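Chapter 6
Sorting, Stock and the Cost of Looking for Things

I have a confession to make before we get going. When I was first handed this course, I planned to skip inventory completely. I thought it was the dull part of operations, the bit you hurry through on your way to forecasting and pricing (which get all the good graphs). Then I spent an April at a small repair and assembly shop in Wimstead, and I came home and rewrote half my lectures.

The shop put together door-lock kits for an outfit called Nasstead. Orders were steady, the staff knew their jobs, and the work itself was quick. And yet the kits kept going out late! I sat in a corner with a notebook for days before I noticed how much of the morning went on walking, reaching and asking "have you seen the other box?"

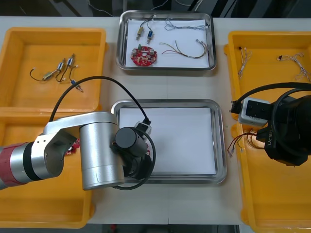 So that's our subject for this chapter: search time. I mean the minutes a worker spends finding a part, as opposed to fitting it. Accountants hardly ever record it. It hides inside labor cost, and if you ask a manager how big it is, you'll usually get a shrug and a guess that's far too low.

Let me put some numbers on it. Say a kit has 14 parts and each one takes 6 seconds to find. That's 84 seconds a kit, which sounds like nothing much. Now build 200 kits. You've spent 16,800 seconds, or four hours and forty minutes, looking for things. Get up to 1,000 kits and you're at more than 23 hours, and you haven't tightened a single screw. I still find that a bit shocking, and I've been doing the sum on whiteboards for years.

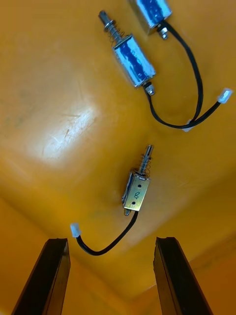

6.1 What Counts as a Part?

You'd think this would be easy. It isn't, and my students argue about it every term (I let them). Suppose a coil arrives with its wire and plug already attached. Is that one part or three? For the purchasing office it's one, with one line on the invoice. For the person who has to replace a broken plug, it's plainly more than one.

My working rule in this book is that a part is whatever you pick up in one go. If you reach once, you count once. It's a rough rule and it gets wobbly with things like washers, where people grab a handful, but it keeps the counting tied to what hands are doing. We'll patch the washer problem in Section 6.4. 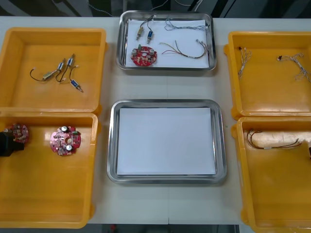
Once you've settled what a part is, you have to decide who it lives next to. There are two old habits here. You can store like with like, so all the coils go together and all the boards go together. Or you can store by job, so everything for one kit sits in one place. The first way makes restocking a breeze and makes picking slower. The second way is lovely for the person building the kit and a real pain for whoever fills the shelves.

Wimstead stored like with like. Atine, a supplier we'll come back to in Chapter 9, shipped by job. You can guess what happened on delivery mornings: people unpacked finished sets and split them up again, only to regroup them an hour later.

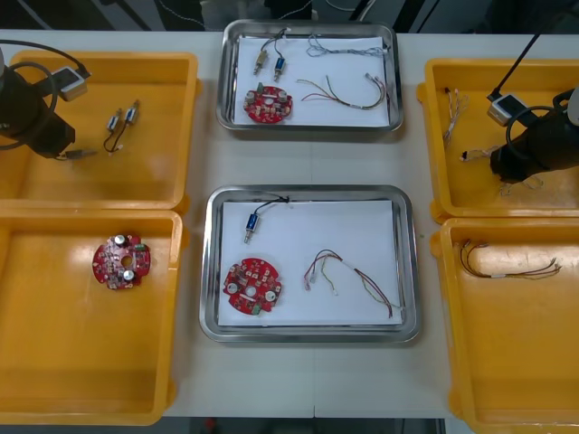

Before you read on, try something at home. Pick a drawer you use every day, in the kitchen or at your desk, and time yourself finding five things in it. Write the times down. Then rearrange the drawer by job, use it for a week and time yourself again. Keep both sets of numbers, even if the second lot came out worse (mine did, the first time, and I was so annoyed!). We'll use them in Section 6.2 to work out your own search cost per item.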